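Lulwood ware

Lulwood ware is a type of plain glazed stoneware first made in the river town of Lulwood and later in the neighboring town of Drusivton. It consists mostly of tableware: plates, bowls, mugs, lidded jars and serving dishes. The ware is known for its thick walls, its low, wide foot rings and its single-color glazes. Painted decoration is rare.

Origins

Lulwood stands on a bed of gray clay that was dug for bricks and drainpipes long before it was used for dishes. The first tableware was made by brickyard workers in the winter months, when outdoor drying was not possible and the yards were mostly idle. These early pieces were thrown on kick wheels and fired in the brick kilns, near the door, where the heat was lower. They were sold at the Friday market in Lulwood and carried to nearby farms by peddlers.

The first kiln built only for dishes was put up by the Rojanasak pottery on the north bank of the river. It was a round updraft kiln with a brick chimney and could hold more than 160 large plates in one firing, along with smaller pieces stacked in the gaps. The pottery employed 12 people at its start, most of them from the brickyards.

Drusivton had no good clay of its own. Potters there bought clay from Lulwood and brought it downstream by barge. Drusivton pieces are usually a little thinner and are often marked with a short stroke on the foot ring, cut with a wire before drying. Lulwood pieces were left unmarked for many years, and separating the two by eye can be hard.

Materials and production

The local clay contains a fair amount of sand and some iron. It is mixed with water, passed through a screen to take out stones and roots, and left to settle. The finished clay is stored under damp cloth before use. Older workshops kept it through a whole winter, and the barrels were opened in spring.

Bowls, mugs and jars were thrown by hand. Plates were at first thrown as well, but flat shapes tended to warp in the kiln, and losses were high. The problem was eased by the jigger, a device that presses a slab of clay over a spinning mold while a fixed blade shapes the underside. After jiggers came into use, the standard dinner plate was set at 215 millimeters across, and this size was kept by nearly all the workshops in both towns.

Pieces were glazed by dipping. The foot ring was wiped clean so that it would not stick to the kiln shelf, and the bare ring shows the body of the clay, which fires to a speckled buff. A full firing lasted two days, followed by a slow cooling – opening the kiln too early cracked the larger dishes.

Pistex and later production

The Pistex works in Drusivton was the first to make the ware on a large scale. It replaced the updraft kilns with a tunnel kiln, in which loaded cars move slowly through a long heated passage. Pistex sold its plates in boxed sets of 12, packed in straw and later in corrugated board, and supplied them to hotels, railroad dining rooms and school kitchens. Many surviving pieces come from this trade.

Demand fell when lighter and cheaper dishes became common. Pistex ended its tableware lines and turned to floor tile. Several small studios in Lulwood still work in the older manner, using clay from the original bed, and hold a joint sale in December.

Glaze colors
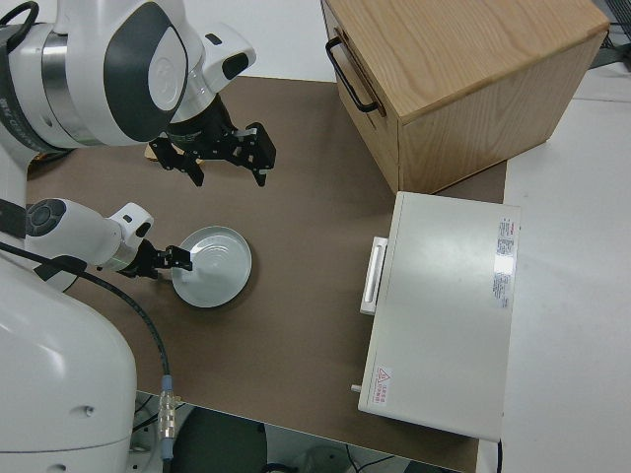 Lulwood glazes were made from a small number of materials, chiefly wood ash, ground feldspar and iron-bearing river mud, with cobalt added in small amounts when it could be bought. The oldest colors are oatmeal, brown and a dull green. Blues came later and were kept pale, partly on account of the cost of cobalt. A light gray-blue, like that of the round plate on the brown tabletop, falls within the range the workshops called "slate milk" and was sold mainly as dinnerware. The deeper blues were used on jars and pitchers. Iron in the clay body dulls any blue laid over it, and Drusivton potters often put down a coat of white slip first to keep the color clear.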